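Kit Handivon de Fuvura : perte de suivi des cubes quand les deux pinces sont proches du corps

Posté dans Matériel – Téléopération et collecte

vastard_lab

Bonjour,

Nous évaluons le kit Handivon (deux pinces à main, harnais, caméra de tête) avant un achat éventuel. Version logicielle fournie avec le kit, calibration faite selon la notice, tous les voyants au vert au démarrage.

Le suivi est correct bras tendus au-dessus d'une table. Il se dégrade en position de repos, pinces ramenées devant le torse : la pose du cube gauche saute, puis revient. Sur une prise de 400 images, 95 sont rejetées par le filtre de cohérence, presque toutes au début et à la fin de la séquence. La tâche consiste à prendre une télécommande dans le tiroir d'un petit meuble de bureau posé sur une table blanche. Pièce à lumière du jour, une fenêtre à gauche, une autre à droite.

Posture de départ :

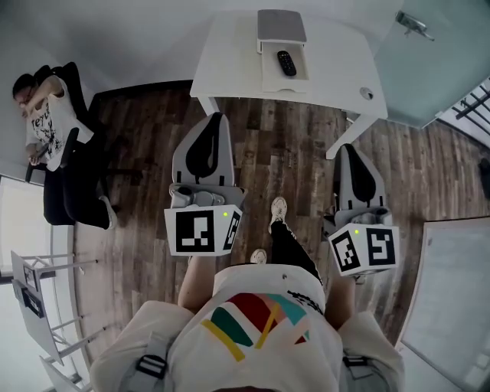 oral_support répond que la posture de repos n'entre pas dans la plage utile annoncée pour Handivon et que les rejets en début et fin de séquence sont attendus. Il demande si le filtre est resté sur son réglage d'usine.

Oui, réglage d'usine. Ma demande porte sur deux points : peut-on réduire ces rejets sans modifier la posture, et faut-il conserver les images concernées dans le jeu exporté ?

3 réponses

oral_support

Sur le premier point, partiellement. Le suivi exige au moins une face de marqueur lisible par cube. Près du corps, les faces sont vues en biais et l'estimation hésite entre deux orientations, d'où les sauts. Passez le seuil de cohérence à 40 dans le profil de capture et fixez l'exposition de la caméra : en automatique, une fenêtre dans le champ assombrit le reste et les carrés noirs perdent leur contour.

Sur le second point, non. Déclenchez l'enregistrement une fois les pinces avancées vers la table, ou coupez les extrémités à l'export (option « rogner sur pose stable »). Les images rejetées conservent leur horodatage, la synchronisation gauche-droite n'est donc pas affectée.

mk2011

Même problème ici, jamais résolu. J'ai rendu le kit.

fuvura_utilisateur

Complément à la première réponse. Le seuil à 40 laisse passer quelques poses fausses, à vérifier sur la courbe d'ouverture des pinces avant tout entraînement. Vérifiez aussi le serrage du cube à la base de la pince : sur notre exemplaire, un jeu faible suffisait à produire un décalage constant, que la recalibration masquait pendant une séance – pas davantage. Enfin, le voyant vert signale l'alimentation et la liaison radio. Il ne donne aucune indication sur la qualité du suivi, et la notice est peu claire sur ce point.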